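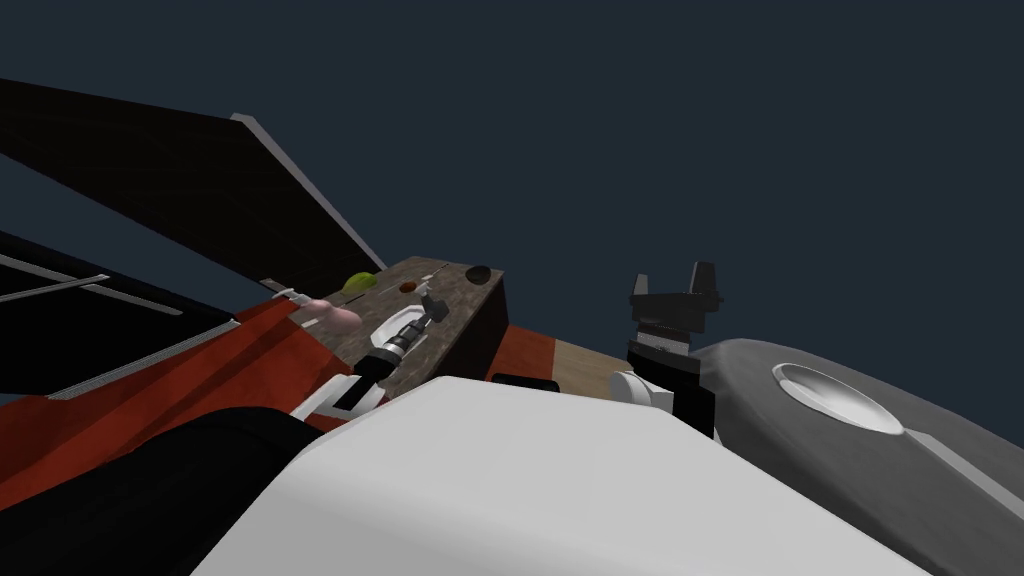 Buy the second gripper now, even if you only plan to use one in January, was Bastian Baumgart's comment on the draft of this section, and we've worked it into step 3.

4.2 Planning your Wendia purchase

Budgeting for a two-arm kitchen cell is the fun part – you get to decide what it will do all day! Work through these steps before you ask Dandmont for a quote.

1. List the tasks you want done at the counter. Mark the ones that need both arms.

2. Run each task in the simulator first. Small items on a countertop block make a great starter layout, and you can move cabinets and panels as often as you like.

3. Enter 2 grippers on the order sheet. Add a spare set of fingers if you'll be running every day.

4. Measure your floor space. Allow 36 inches of clear room on each side of the base.

5. Add the yearly simulator license, order code 1812, on its own line.

Note: Delivery takes 57 days from a signed order. Book your electrician for the week after.

Note: Stuniletti counters fit the standard base. Vukadinović counters need the tall riser – order it with the base and it ships in the same crate.

CAUTION: Don't order counters until every task has passed in simulation at the final counter height.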